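Subject: Re: [small-kitchens] toaster oven, mug tree, drawer cabinet: what goes where?
Date: 1/30/20

Leonie McKinnon wrote:

> We're in the Pambridge flat now and the counter is one straight run, 3000 mm, with the sink at one end and the stove near the other. What's left for everything else is the piece in between. I have a toaster oven, a small drawer cabinet (the Femlow one, in oak), a mug tree, a basket I use for vegetables and a dish for whatever I'm about to cook with. My sister says to get the mugs up on hooks and put the oven on top of the cabinet. I don't love either idea.
>
> Specific questions:
>
> 1. Can a toaster oven go right up against a wooden cabinet?
> 2. Mug tree or hooks?
> 3. Does anyone keep vegetables out on the counter in a basket, or is that asking for trouble?
> 4. What do you put under everything? The counter is white and shows every mark.
>
> I'd also like to hear from anyone who has the Kidel drawer liners.

Leonie,

I set up nearly the same collection on a table back in November, so I'll go through your points in order. The list archive has a long thread on hooks from last year if you want more opinions on that part.

## 1. Oven and cabinet

Read the booklet that came with the oven first. Mine asks for 100 mm at the sides and more above, and yours may ask for something else. If you've lost the booklet, look for a label on the oven itself and then try the maker's site for the manual.

I would not put the oven on top of the cabinet. The Femlow is only 247 mm deep, at least the one I have, and most toaster ovens have feet set wider than that. You would also be reaching up to pull out a hot tray. Keep the oven on the counter, in front of the cabinet or off to one side, with the gap the booklet asks for.

Whichever way you turn them, check that the drawer and the oven door can both open. I got this wrong the first time. I had the drawer facing the back of the oven and had to drag the oven forward whenever I wanted a spoon. Turning the cabinet a quarter turn fixed it.

One more thing on the cabinet. The handle is a metal bar, and if it sits close to the oven it can get warm. Point it away from the oven if you have the choice.

## 2. Mug tree or hooks

Mug tree, for a rental. You don't have to drill anything and you can move it when you wipe down. Mine is plain wood with short pegs. Two points from using it:

- Hang the heavy mugs across from each other. A tree with all the weight on one side leans, even with a square base.
- Let the mugs drain before they go on. Water runs down the pegs and leaves a mark on the post – I had to sand mine.

The Pomare hooks people recommend on this list are fine if you own the wall. They need proper screws. The stick-on version came down on me with a mug attached.

## 3. Vegetables in a basket

It works for some things. Onions, garlic and squash are happy out on the counter. Corn is all right there for the afternoon if you're cooking it that night. Otherwise it goes in the fridge with the husk on. I use a round wicker basket with a low rim, so I can see what's in it and don't find an old onion at the bottom two weeks later. Keep it at the other end from the oven.

A dish next to it is useful for things on their way to the pan. Get a shallow one. I tried a deep mixing bowl for this and it turned into a place for keys and rubber bands.

## 4. What goes underneath

I laid a brown top over a white table and stopped worrying about marks. Crumbs still show, but coffee rings mostly don't. Measure twice before you get one cut. If it overhangs the front it will catch on your sleeve, and if it stops short at the back you get a ledge that collects flour.

Don't run it under the stove side, and check what temperature the material is good for before you stand an oven on it. With mine I asked at the store and they were able to look it up.

My table. The white dish is in the first picture, and the corn, the mug tree and the toaster oven are in the second. 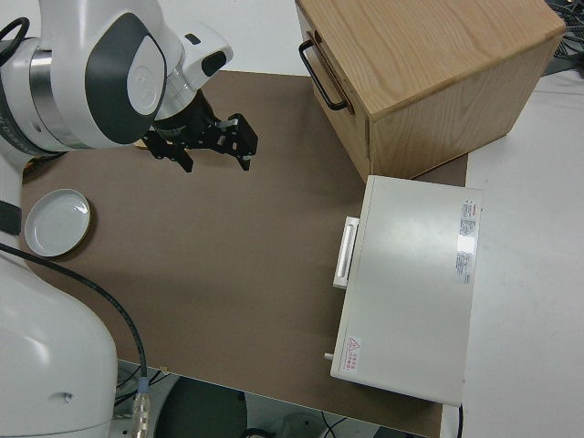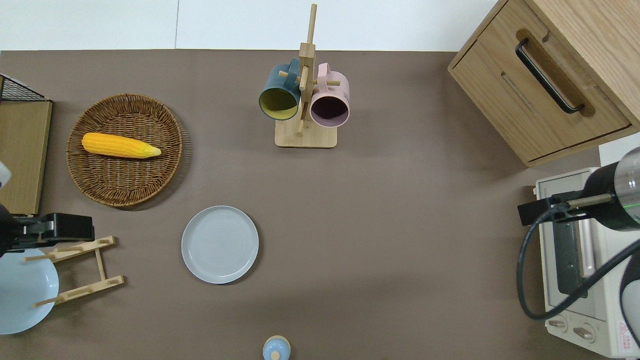 ## 5. Kidel liners

I have them in the drawer. They stay put if you wash the drawer bottom with soap first and let it dry overnight. Without that they curl at the corners. They come longer than you need, and kitchen scissors will cut them. I can't tell you how they do in a deep drawer, only in the small one.

## Where I'd start

If it were my counter I'd put the cabinet at the back, up against the wall, and the oven to one side of it. Mug tree next, near the kettle if you have one. Basket and dish down at the sink end, where you'll be washing things anyway. Then live with it for four days before buying anything else. I moved my basket twice in the first week.

Could you send the width of the piece between the sink and the stove? You gave the total but not that. Also whether the outlet is on the stove side, as the oven cord is probably short and I wouldn't put it on an extension.

T.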